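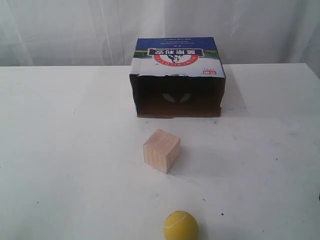 Figure 1. Test table with carton, wooden cube and tennis ball.

Progress report, Work Package 2: finger comparison for carton loading
Prepared for Clurkley by the Arkomholm test group. Technical contact: Hilkka Lahtinen

1. Work in this period

The work package compares two sets of gripper fingers on the same arm and controller. Set A is the Mertens parallel pair with flat rubber pads. Set B is the Truvis soft pair, black and tapered. The task is to pick an object from the table, carry it through the open side of a carton and release it inside. The carton lies on its side with the opening toward the arm. Objects are a tennis ball and a small cube of unfinished wood.

A total of 2,631 attempts were logged between January and the close of the period. Attempts stopped by an operator are kept in the log and marked as stopped. They are left out of the tables in the annex.

The carton is a used retail box and was chosen over a machined fixture at the request of Eugénie Maillard, who reviewed the test plan for Clurkley. The edges of its opening are uneven. We consider this acceptable for the present stage, but it makes contact events harder to compare from one carton to the next. The carton number is now written to the log with each attempt.

2. Camera views

Two views are used for scoring. The table view shows the carton opening and the objects in front of it. The wrist view shows the fingertips and part of the carton interior. 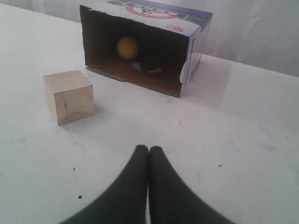
Reading time: 3 min

Figure 2 is from the wrist view, with the Set B fingers at the lower edge, the cube on the table and a yellow ball inside the carton. Scoring of a placed object depends on this view. The interior gets darker toward the back, and pale material on the carton floor can be taken for an object by the detector. A minimum color saturation was added for the ball class. The cube class has no equivalent filter and is still checked by hand.

The fingers cover the bottom center of the wrist view when they are nearly closed. A cube directly between the tips is partly hidden at the moment of grasp. Moving the camera mount farther from the finger base was tried and dropped, as the mount then touched the upper edge of the carton during entry.

3. Findings to date

Set A holds the cube firmly when the pads meet two opposite faces. When the cube is turned relative to the pads, it rotates during closing and the final position is less repeatable. Set B tolerates more rotation, but the tips bend under side load and the cube can tilt in the grasp.

On the ball, Set B needs less closing force. Set A requires the approach height to be set within 3 mm, or the ball rolls out.

Entry into the carton is slower with Set B. Speed was limited to 60 percent of the normal setting to keep tip vibration down. The same limit was then applied to Set A, and the earlier full-speed runs will be reported separately.

4. Open items

- Repeat the cube runs with the wrist turned 90 degrees, both finger sets.
- Replace the hand check for the cube class.
- Wear inspection of the Set B tips. Spare tips are on order from Truvis.
- Confirm with Clurkley whether the second carton size stays in scope.

No change to the budget is requested. The annex tables will be sent once the stopped attempts have been reviewed.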